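Home | Visits | Gallery | Archive | Contact

Gridthorpe open day: the gallery

The Gridthorpe workshop opened its doors on 14 June 2023, the first time since the move in March. Visitors went through in groups of 15, with 20 minutes at each stop, and the final count at the desk was 212. I went through with the second group and stayed on until the tea urn was switched off.

The tour ran from the loading door to the back of the building, and the notes follow the same order. Most of the day was talk and standing around benches, so there is more writing than usual before you get to the picture.

The first stop was the Jeltis conveyor. It is a short belt with a sorting gate at one end, and the staff ran it at half speed so people could follow what the gate was doing. It jammed once on a padded envelope. Someone lifted the guard, pulled the envelope out and started it again, and the group seemed to like that more than the sorting.

The second stop was the parts room. Gridthorpe prints its own brackets and cable clips, and there was a tray of rejects to handle and take home. I have two clips on my desk now. The staff said a cable that snags will spoil more runs than a bad motor — a few people in the group nodded hard at this.

Next was Okabe, the software bench. Two monitors, one showing joint angles as moving lines, the other a list of saved runs. The list stopped at 1000 because the display only holds that many. A boy asked if the arms could play chess. He was told they could move the pieces but would lose.

The last stop was the one with the line. Tonow is the two-arm cell, and the day's work was household tidying: small boxes, clothing, a rack and a bin. We stood behind a rope along the open side. The staff kept the talk short and took questions while the arms were in use. Most of the questions were about soft things such as cloth, which the staff said are harder to plan for than a carton with straight sides. 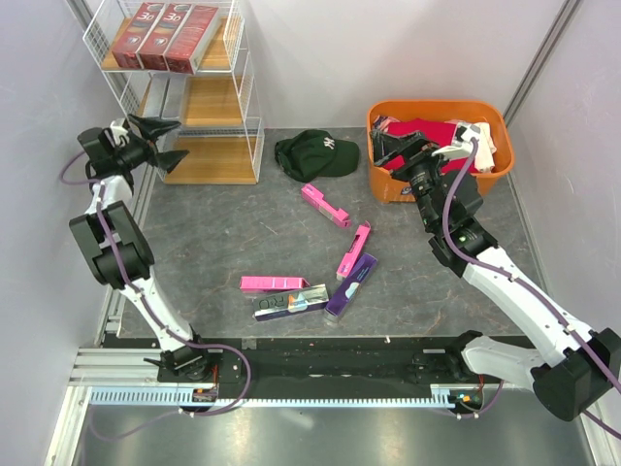
Tonow cell: one gripper open at the wire rack, the other over the orange bin, with narrow cartons spread out between them.

Parking was on the grass by the side gate. The slides from the talk are at the front desk for anyone who wants a copy.

Comments (3)

We were in the last group and the belt jammed for us too. Same kind of envelope, I think.

Is the Yankees cap by the back wall part of the job? My daughter wanted to see it go on the rack.

Good day out. Please put more chairs by the software bench next time — it was a long 20 minutes on a bad knee.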